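The Sweater Drawer, Sorted

By Farzana Munasinghe
1/15/25

214 shares | 38 comments

January. Everything wool in the house comes out. Dresser, hall closet, the tote bag behind the door that I always forget. It goes on the bed in one big heap and then I have to deal with it before I can sleep, which is the only system that has ever worked on me.

I started doing this after a bad winter in Triltstead. Rented place, damp closet, moths. Lost a cardigan my aunt knitted, two scarves, a pair of gloves I didn't even like. So now it's every January, and again in November when the heavy stuff gets pulled forward. One evening, start to finish. Tea goes cold.

First rule, flat. Knits get looked at flat, with the arms out, on something bigger than they are. Hangers lie to you. A sweater on a hanger looks long and tired and you'll give away a perfectly good one. Laid out it tells you what shape it really is.

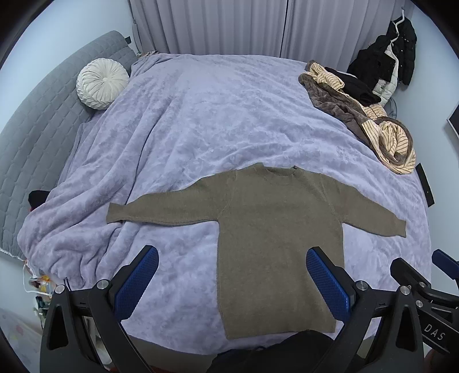 Pilling is the thing people write to me about most. They see fuzz and think the sweater is done for. Mostly no. A brown-olive crewneck with a fuzzy, slightly felted look, that kind of thing, is a sweater that has been worn, and it has years left in it. Some knits are sold fuzzy to begin with. Run your palm over it. Soft all over, leave it alone. Little hard balls at the side and under the arms, get the comb out. I use a cheap one from Vinano, a repair shop with a rack of odds and ends by the register, and I've had it so long the handle is taped. Pull the knit tight with one hand, comb with the other, short strokes, one direction. Don't go near the cuffs with it. Cuffs snag.

Electric shavers, fine, but go slow. I put a hole in a gray turtleneck with one and it was my own fault. Talking on the phone.

Next, the check. Hold each one up to a lamp, front then back. Moth holes are tiny and you'll miss them in daylight. Elbows, hem, the spot where your bag strap rubs. If you find a hole put a safety pin by it right then. You will not find it again. I have unfolded the same sweater four times looking for a hole I saw a minute before.

Then wash, if it needs it. Most don't. People wash wool way too much. If it smells ok and there's no collar grime, air it by a window overnight and move on. If it does need it: cool water, a capful of wool soap, push it down, leave it, lift it out with both hands underneath. Never by the shoulders. Roll it in a towel and press. My neighbor stands on hers, in socks. Works great.

Drying is where you either save it or wreck it. Flat again, on a dry towel, away from the radiator. Pat it to the size you want while it's damp. Line up the side seams, square off the hem, get the sleeves the same length. What you pat is what you get.

Now the fold. I had a long back and forth with readers last year over folding, 1,690 words of mine and then the letters, and I'm not doing all that again. Short version, there are two folds worth knowing and the rest is showing off.

The drawer fold. Sweater face down, one side in to the middle, sleeve laid straight down along it. Other side, same. Hem up a third, then up again. You get a block. Stand the blocks on edge in the drawer, like files, so you can see every color without digging.

The shelf fold is the same but you stop sooner, so it's wider and lower, and you stack them. No more than 7 in a stack or the bottom one comes out looking ironed. Heavy at the bottom, light on top. My mother-in-law's stack goes to 11 and leans, and she's happy with it, so.
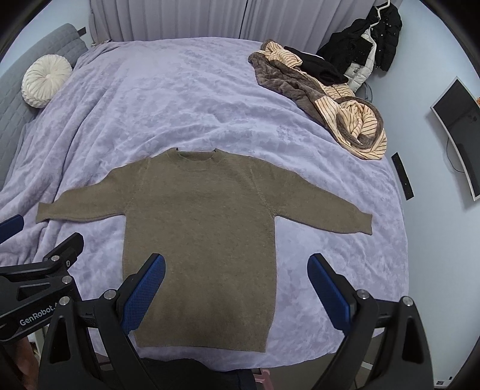 Before either fold, smooth it. I skipped this for years and wondered why my drawer looked like a laundry basket. Front side up, hem pulled down straight, and the sleeves eased out from the shoulder so the diagonal seams down to the underarms sit where they should. A plush blanket underneath is nice to work on, the knit grips it a little and stays put, though you do end up chasing the wrinkles in the blanket too. Look at the neck while you're there. A ribbed crew neck should curve, and if it's wavy it's been yanked over somebody's head one too many times. Steam it from above, iron not touching, and pinch the ribs back together with your fingers while its warm. Let it cool before you flip it over for the fold.

What goes with it. Cedar is fine, it smells good, but it won't save you by itself. Sand the blocks when they stop smelling. Lavender sachets, same story. What does the work is clean sweaters and a drawer you vacuum out, corners especially. I line mine with plain paper and change it once a year. The fancy scented liners from Marodano are pretty and I've been given two sets and the scent gets into everything, including me.

Vacuum bags, I go back and forth. Good for under the bed. Bad for anything lofty, and if you seal one up damp you'll be sorry. Cotton pillowcases do the job for most people. One sweater per case, fold the open end under, done. I write what's inside on masking tape.

The give-away pile. Be quick about it. If I put it on and take it off again before leaving the house, twice in one winter, it goes. Itchy goes. Too short in the body goes, I don't care how nice the yarn is. Kanagaratnam, the thrift store on my side of town, takes knitwear with small repairs as long as the repair is done, so I sit down with the safety-pinned ones first and darn what I can. Ugly darns. Nobody has complained. Anything truly shot gets felted hot in the machine and cut up for potholders or drawer pads.

And the maybes. Everyone has maybes. Mine go in one pillowcase at the back of the closet with the month on it. If I haven't gone looking by November they leave with the rest, pillowcase and all.

Send me your darning questions, not the folding ones please. I'll do socks next time, and the mittens if theres room.

1,746 people like this
Show more comments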